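Cambio de volantes en la liga de invierno

A partir de julio, los partidos de la liga interna de bádminton en la sala Trullau se jugarán con volantes de nailon. Las plumas quedan reservadas para las dos categorías superiores y para los encuentros contra otros clubes. La decisión se tomó después de revisar el gasto de la temporada pasada, en la que compramos casi 800 volantes de pluma. Muchos terminaron en la papelera después de un solo set, sobre todo en los grupos de iniciación, donde los golpes con el marco son frecuentes y una pluma partida ya no tiene arreglo.

El modelo elegido es el Zilo de velocidad media, el de tapón azul. Lo probamos durante la primavera en las pistas 1 y 2, con jugadores de todos los niveles. Las opiniones fueron variadas. Quienes juegan dobles apenas notaron diferencia en el saque corto, mientras que varios individualistas se quejaron de que el volante cae más plano al fondo y obliga a medir de nuevo el globo. En la red gira menos y perdona más. Todo eso es cierto y habrá que acostumbrarse. Los primeros entrenamientos del mes se dedicarán al despeje y a la dejada con el volante nuevo.

Cada tubo trae seis unidades y lo entrega el club al comenzar la tarde. Los tubos se devuelven al armario del pasillo, también los que vengan a medias. El invierno pasado aparecieron tubos abiertos en los vestuarios, en las gradas y hasta en el cuarto de las colchonetas – por favor, que no se repita. Quien quiera seguir entrenando con plumas por su cuenta puede comprarlas a Pramanik, que mantiene el precio de socio para pedidos de 12 tubos en adelante. Conviene juntarse entre varios y avisar en el mostrador para hacer un solo pedido.

También cambia el horario. Los grupos de iniciación empiezan a las seis y media de la tarde y los de competición a las ocho. La sala cierra a las diez y las redes deben estar recogidas para entonces. El grupo de veteranos conserva su hora de la mañana. La visita a Dodstead sigue en pie para el final del verano y las inscripciones se abrirán cuando tengamos confirmadas las pistas.

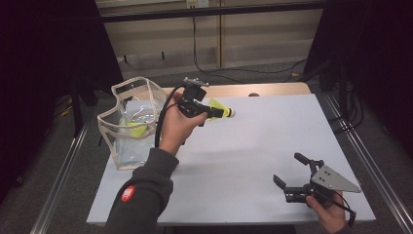 En cuanto al color, el club ha optado por el amarillo en lugar del blanco. Las paredes de la sala se pintaron de un gris muy claro hace años y el volante blanco se pierde contra ellas, en especial en los globos altos. El faldón amarillo vivo destaca mucho más sobre un fondo pálido, como se aprecia sobre el tablero de la foto, incluso con la punta blanca. En las pistas del fondo, donde la luz llega peor, la diferencia es todavía mayor. Los equipos que prefieran el blanco en un amistoso pueden pedirlo antes de empezar, siempre que el rival esté de acuerdo.

La cuota de la liga no sube. Los 300 euros que esperamos ahorrar en volantes irán al cambio de las redes de las pistas 3 y 4, que tienen la cinta superior descosida. Las inscripciones se hacen en el mostrador, en horario de sala, y para los dobles hay que apuntar a los dos jugadores en la misma hoja.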